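Robot Goes Back to School, Majors in Old Desktops

Kocsis has spent years telling customers that a computer is easy to take apart. Now the repair firm has to explain it to a robot arm, one remote-controlled nudge at a time.

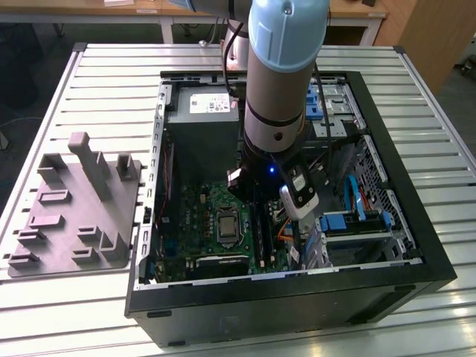 USTPORT, June — The lessons start at 8 in the morning and run until the operator's shoulders give out. Somebody steers the arm through a job inside an open desktop tower, the software records every move, and then they do it again. The project, named Fusano, wants 600 good runs before the arm is allowed to try anything by itself.

Marjan Mousavi, the lead trainer, has banked 11 so far. She keeps the bad ones in a separate folder, which is larger.
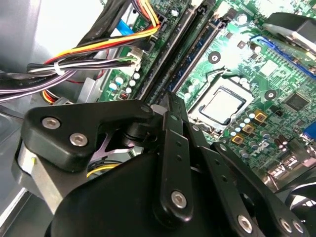 Memory slots are the hard part, she said, as a person feels the clip give and an operator with a hand controller mostly guesses. Her advice to new trainers is to move slowly and stop swearing, though only the first makes any difference to the data.

Kocsis hopes to put the arm to work at its Undport depot, where 2000 retired office machines are waiting with great patience.

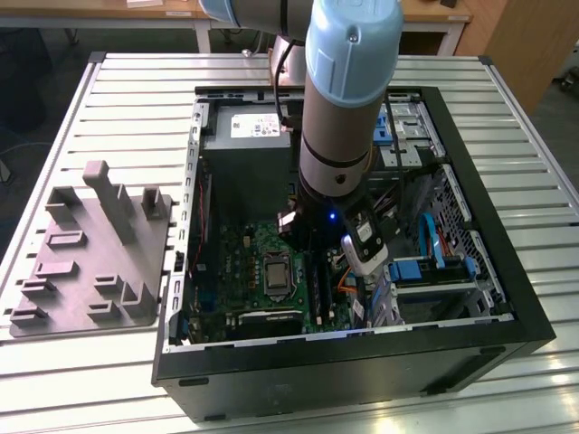
Bahram wrote in to ask whether the robot would also lose one screw per computer, "or is that still a job for people?" Kocsis said it would look into it.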